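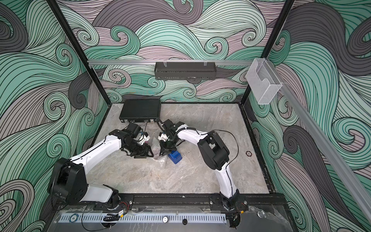

Mosach soil and groundwater sampling kit, reviewed

7/30/21

I bought the Mosach kit in June for a small microcosm study on chlorinated solvents. Most of our groundwater comes from the old dry cleaner site at Trodcombe, where the wells are shallow and silty. I paid for it out of the project budget and have used it on every trip to the site.

The kit comes in a hard case and has 300 mL glass bottles with butyl stoppers, a hand crimper, a flow-through cell, inline filters and a roll of labels. You supply your own pump and tubing. The case is heavier than it needs to be, but it closes properly and the foam holds the glass still on a gravel road.

The bottles are good. I filled a set with anaerobic medium and resazurin and left them on the bench for three weeks, and none of them turned pink. Our usual bottles from Ouali do about as well, but the stoppers are sold separately and are often on back order.

The crimper is the weak part. It needs adjusting before every session, and the adjusting screw is hard to turn with gloves on. If it is set too loose the cap spins, and if it is too tight the aluminum buckles. I went back to our old Steteck crimper after the second trip.

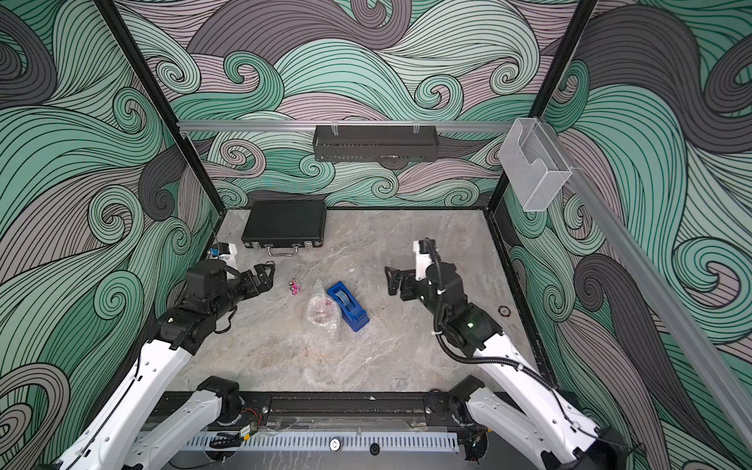
Ashraf El Khatib wrote to say that his crimper held its setting once he put a drop of thread locker on the screw, and that he would still buy the kit for the filters alone. I haven't tried the thread locker. He is right about the filters, though. They clog later than the ones we had before, and at Trodcombe that saves changing one halfway through a well.

For DNA work I ran 4,000 mL through one filter at the cleanest well and got enough to sequence. At the silty wells I stopped much sooner. Extraction was done with our normal lab method. The filter housing has to be cracked open with pliers, so do that in a hood and wear eye protection.

The flow-through cell is clear, easy to rinse and takes our pH and redox probes without an adapter. The oxygen probe needed a wrap of tape to seal. Readings settled quickly once the bubbles were out.
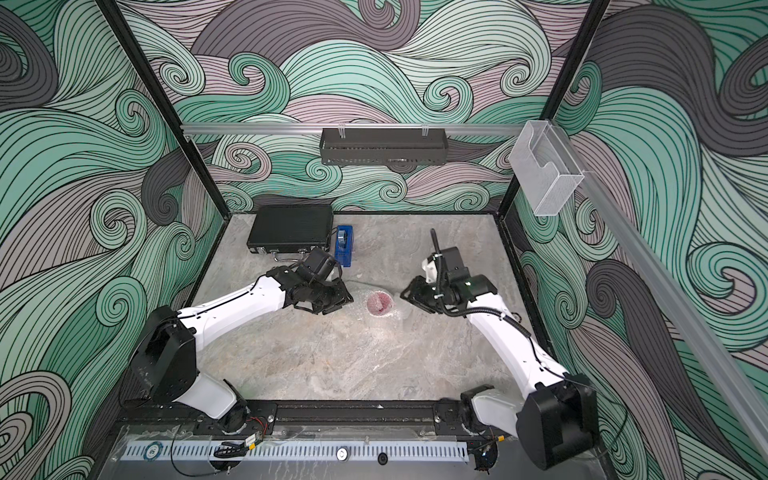 Cost and refills

I paid $166 for the refill pack, which has filters, stoppers and caps but no bottles. The bottles can be washed and autoclaved. I would replace the stoppers each time, as they leak after a few needle punctures.

The instructions are one folded sheet. They cover assembly well enough but say very little about preservation or holding times,

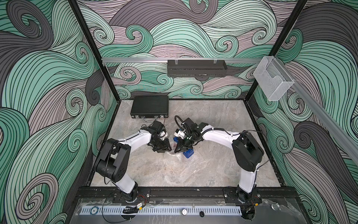
so a new student will need your own lab's procedure beside them. The labels stay on in the cold room, but write on them before the bottles get wet.

I'll keep buying the filters. I wouldn't buy the full kit a second time unless the crimper was changed.

Contact | Copyright 2021 | Back to top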